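About Mikinora

We take old desktop computers apart, find out what's wrong with them, and put them back together so that somebody can use them again. That's the whole business, and we love it!

Mikinora was started by Gerardo Cocco and Concetta Tedesco on a single bench at the back of a bicycle shop in Tilside. Gerardo had spent years looking after office machines and hated seeing perfectly good towers go into the skip over a tired fan or a failed power supply. Concetta taught evening classes and kept meeting people who wanted a computer at home but couldn't stretch to a new one. They put the two things together, borrowed some shelving and got going. There are eight of us now, and we have proper benches (and heating, finally).

Every machine gets the same welcome. The side panel comes off, the dust comes out, and we have a good look round before anyone reaches for a screwdriver. We do enjoy this part. Older business desktops were often built by people who expected them to be opened, with coloured tabs and clips to show you where to put your fingers, and after a while you get quite fond of a well-made latch. 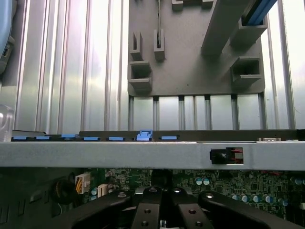

Then comes testing. Memory, drives, fans, sockets, the lot. A machine stays on the soak bench for at least four hours, and if it sulks it goes back to the beginning. Drives are wiped before anything else is done with them, and we'll happily give you a certificate if you need one for your records.

So far we've sent out 3,954 working computers, to homes, village halls, a sewing school and one very determined chess club. Parts we can't use ourselves go in the drawers by the door, where you're welcome to rummage. If you're after a drive cage or an odd length of cable, come and ask, we probably have it (it may take Gerardo a while to remember where).

Concetta also runs our Open It Up mornings at the Vitale Rooms on Ladel Street. You bring a desktop, we bring the tools, and you go home knowing what's inside it. No experience needed at all, and we've had everyone from schoolchildren to a retired bus driver who now fixes half his road's computers.

Want to donate a machine, buy one or just see the workshop? Ring the bell at the yard gate, two doors down from the bicycle shop. The kettle's usually on.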